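Chapter 4
Planning the Cell Before the Purchase

Inès Roussel and Wahyudi Nair

After this chapter the reader should be able to:
write a cost list for a small picking cell
separate the costs paid once from the costs paid every year
decide which items can wait until the second budget year

4.1 The price on the quotation

When a company buys its first robot, the discussion is usually about the arm. The arm has a clear price, and the seller sends it quickly. The other items come from many suppliers, and some of them have no supplier at all, for example the hours of your own technician. In the Naltevby workshop, which we follow in this chapter, the first budget had only 3 lines. The final one had 89.
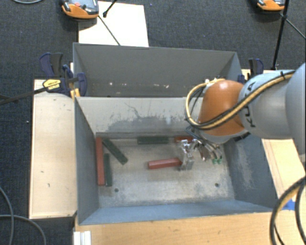 A good budget begins at the gripper and goes outward to the floor. Write down first what the robot must hold, then what it must reach into, and only after this choose the arm. Small parts of the cell need their own lines. With two bins standing close together, as in the cell shown, somebody must decide how they are kept in place, and bar clamps on the wood are a cheap answer for a trial period. The cables and hoses that run along the arm to the tool are also a purchase, and they should be listed as wearing parts. The same is true for the bins, as the scuffed floor of the front one shows.

4.2 Trial cell and production cell

We advise to plan two budgets. The trial cell must be easy to change, so its table and fixtures can be simple. At Naltevby, Nadja Tanner kept 10 percent of the trial money free until July, and she spent it on spare gripper fingers. The production cell needs fixed mountings, guarding and a service contract. Do not move an item from the first budget to the second without asking its price again.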